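Hand Tools for Teaching Machines

The Brimeno workshop opened its robotics bench to members in June. Among the first projects accepted was Vurkach, a pair of hand-held grippers designed by Manee Inthanon and Hậu Vũ. The grippers are carried by a person, and the motions recorded with them are later used to train a small robot arm at Inthanon's home.

The first version weighed 470 grams and tired the wrist within 30 minutes. The present one has a lighter housing, and its camera looks out over the fingers.
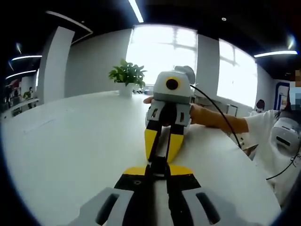
Two grippers meet over the white table, one with its lens ringed in yellow.

Members who wish to use the grippers must first complete a short introduction. Vũ, who leads it, asks each newcomer to practice slow closing motions before any recording is made. "People move faster than they think," he said. "The arm copies all of it, including the hurry."

The workshop has so far stored over 50 recordings, most of them simple handovers. Cabling remains a concern. A thin black cable runs from the back of the gripper, and Inthanon has asked members to keep it clear of the wrist while they work. The yellow fingers are treated as spare parts and may be replaced by any member who has completed the introduction.

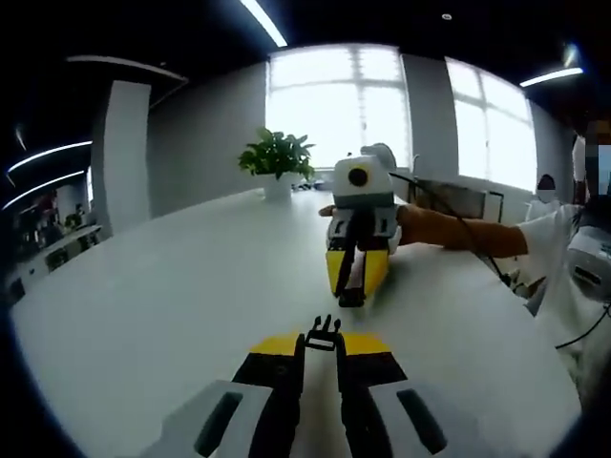 Plans for the Home Arm

Inthanon intends to fit the same fingers to the arm itself, so that the recorded motions will need less correction. The mounting plate is being drawn up by Vũ, and the workshop has reserved 2 evenings a month for testing it.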